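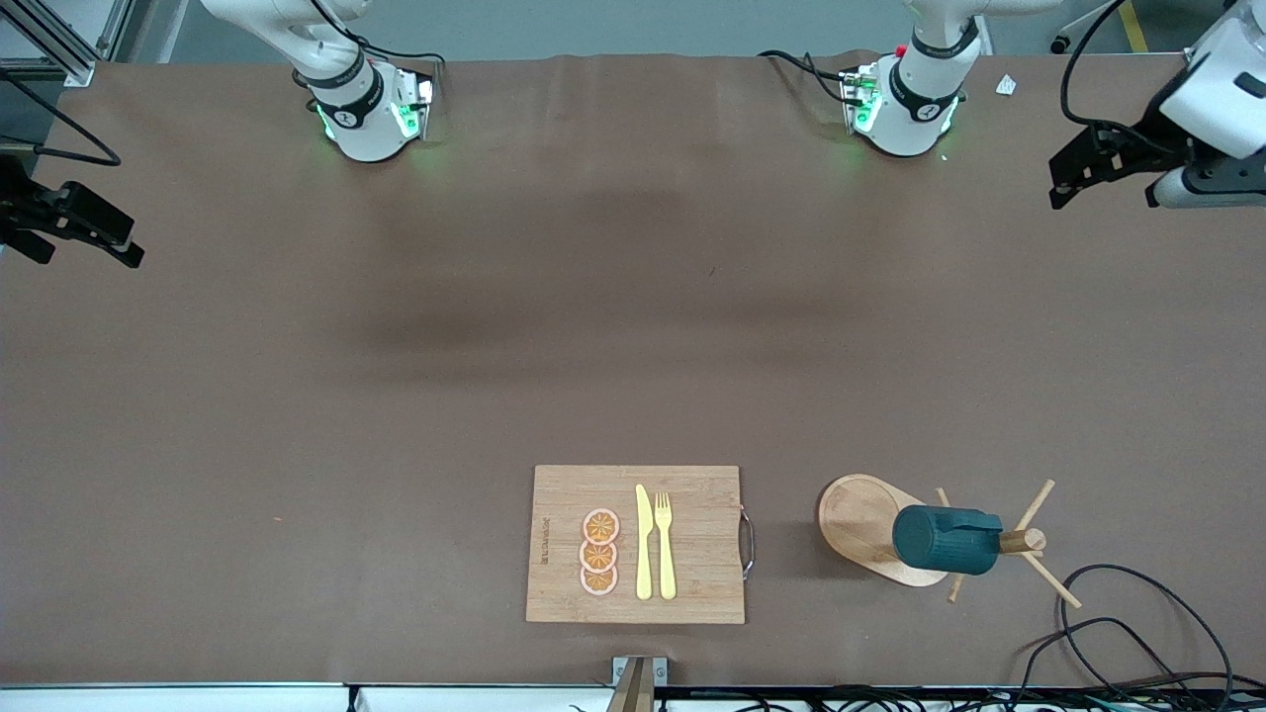

Zendmont open day
Posts by the Sowah demo desk

Back from Wesdale, feet killing me! Two white arms, green rings glowing on both wrists, and a mug tree with one teal mug on it.

I could've watched all afternoon (I nearly did). Orange slices on a bamboo board, little yellow knife and fork next to them. My kind of robotics.

Someone asked me how fast they go. Slower than you'd like, love, but so am I before breakfast.

We had 57 through the door by lunch. More on the Sedemico stand tomorrow, I need tea.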